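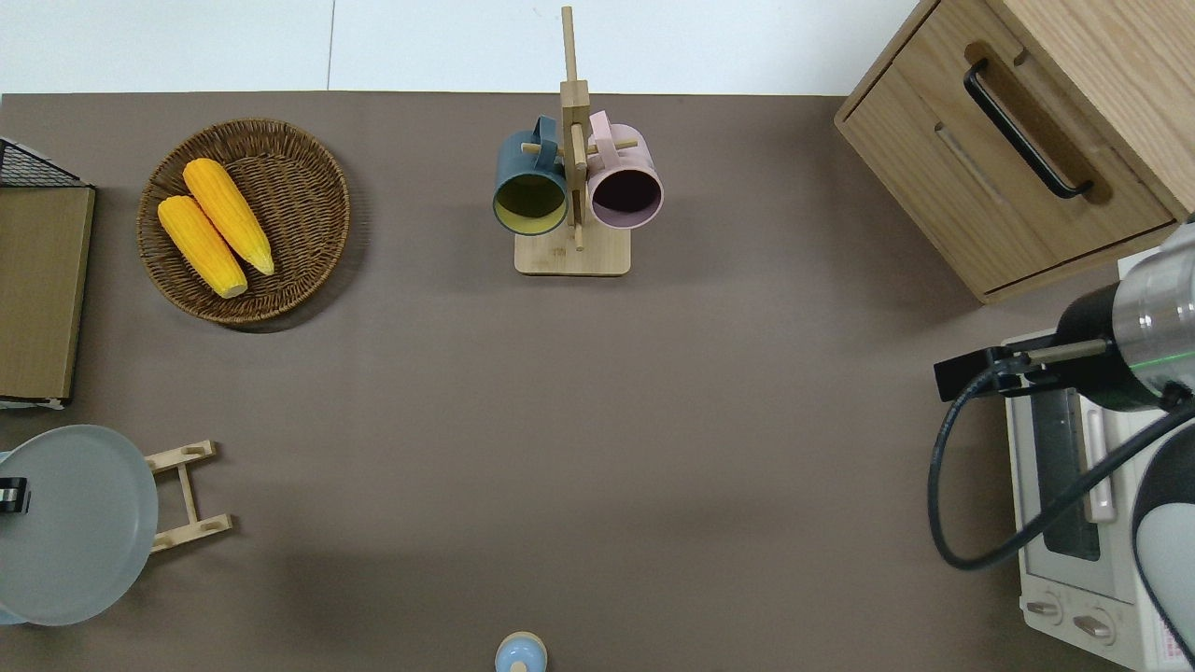

Solholm Home Robotics Club, members' mailing list

2 min read

On December 9, 2025, Steinar Ragnarsson wrote:
> Can any of these machines do kitchen chores yet? My sister
> wants to know if she should wait before redoing her counters.
> I told her to ask again in 18 years.

Steinar,

I'd tell her to go ahead with the counters. The chores people ask about most are small ones: hang a mug on a peg, stand a plate in a rack, open a drawer, shut the oven door. Arms can do each of those on a good day, with everything within reach and set up beforehand. A real kitchen has wet plates and a kid walking through. 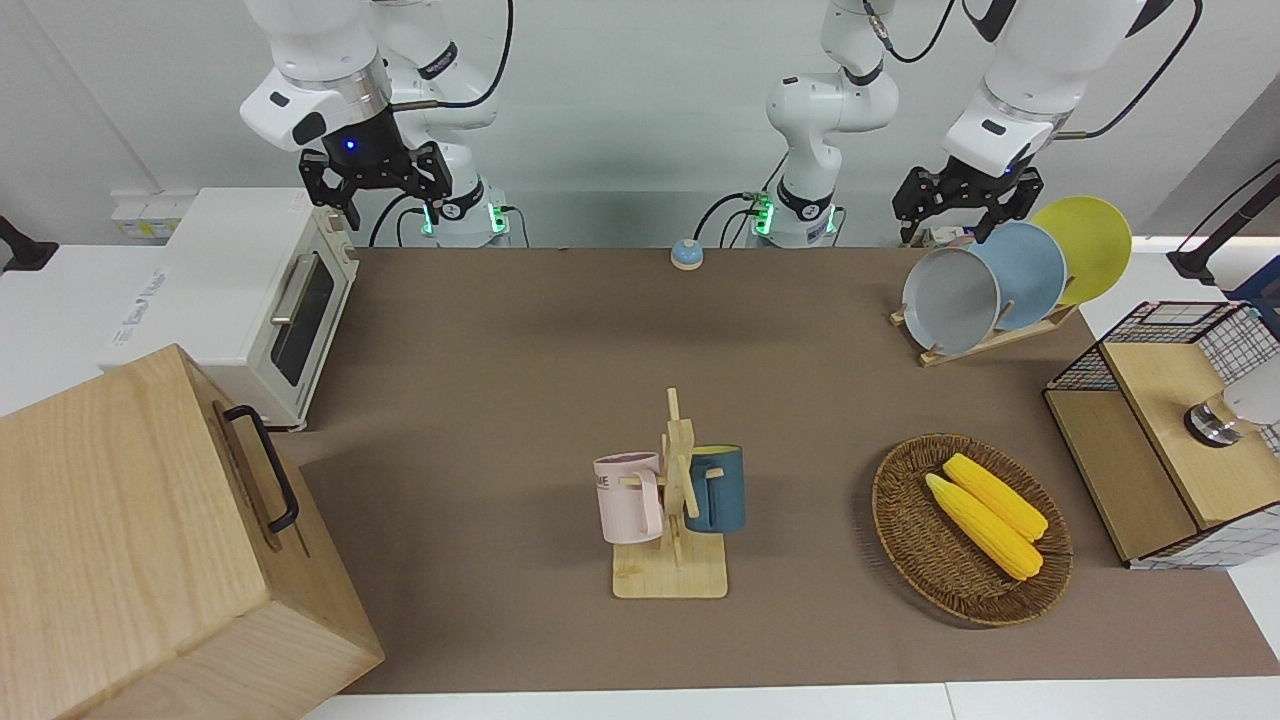

Plates are harder than they look. They overlap in the rack, and the fingers have to get a rim without knocking the next one over. Mugs on a tree are a bit easier as long as the handle faces a useful way. I went through my notes from November and I have 273 tries written down for Skasta, the control program I've been playing with at home. It would do up to 5 mugs in a row and then miss one I'd have called easy. I never found out why.

Drawers I'd call half solved. A bar handle gives the fingers something to hold, but the pull has to be straight or the drawer jams. 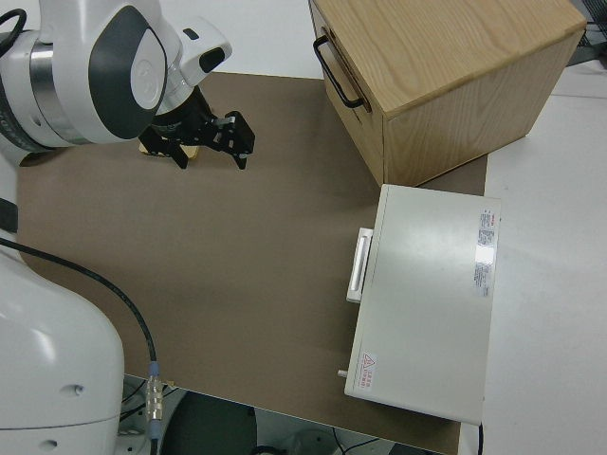

Is it worth buying an arm now just for housework?
Not at today's prices. Even a used one at 2,000 dollars would be slower than doing the dishes yourself.

Baranauskienė has a longer write-up on drawers that I can forward if you want it.

You are receiving this newsletter because you joined the Solholm list. Unsubscribe at any time.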